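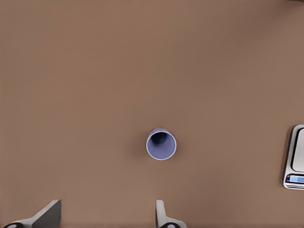 En defensa de la mesa vacía

Mi abuela tenía una regla que de niña me parecía una manía: después de comer, la mesa se quedaba sin nada. Ni el frutero, ni las cartas del banco, ni las llaves. Yo juré que en mi casa sería distinto, y vaya si lo fue. Durante años comí en una esquinita, con el codo pegado a una montaña de papeles que se iba corriendo hacia mí.

Ahora le doy la razón a la abuela, y con entusiasmo de conversa. Creo que una mesa despejada cambia cómo se vive una casa, mucho más que pintar las paredes o comprar otra lámpara. Si hay sitio, te sientas. Te sientas a leer, a pelar judías, a hablar por teléfono con tu hermana, a lo que sea. 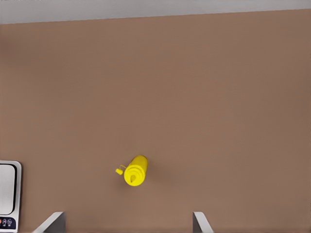
Mi amiga Selamawit Moges opina justo lo contrario, que conste. Para ella una mesa limpia es una mesa triste, de piso en alquiler. La suya está siempre llena de tarros, lápices, recibos y medio puzle de 1.000 piezas que lleva ahí desde las Navidades pasadas. Y se está muy bien en su cocina, lo reconozco — aunque para cenar los 4 tengamos que ponernos el plato en las rodillas.

Lo que no compro es la idea de que el orden se arregla comprando cosas. El invierno pasado caí y me traje 2 cajas organizadoras de Trenivitz, monísimas, con su tapa y todo. ¿Resultado? Las mismas cartas del banco, pero dentro de una caja, y la caja encima de la mesa.
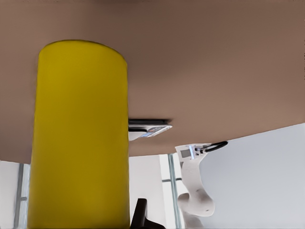
A mí me ha servido algo bastante más soso: antes de acostarme recojo lo que haya, aunque esté muerta de sueño, y si algo no tiene sitio se lo busco esa misma noche. Hay días que no lo hago (los domingos, sobre todo) y el lunes desayuno de pie y de mal humor.

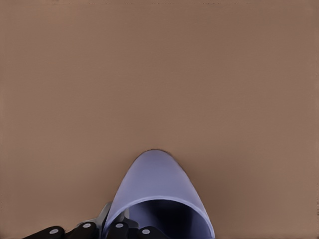

También hay que saber parar. Conozco casas donde da apuro dejar un vaso, y eso tampoco es vida. Que la mesa se ensucie, que se manche, que se quede el pan fuera toda la tarde si hay visita. Pero luego, por favor, quitad las cartas del banco.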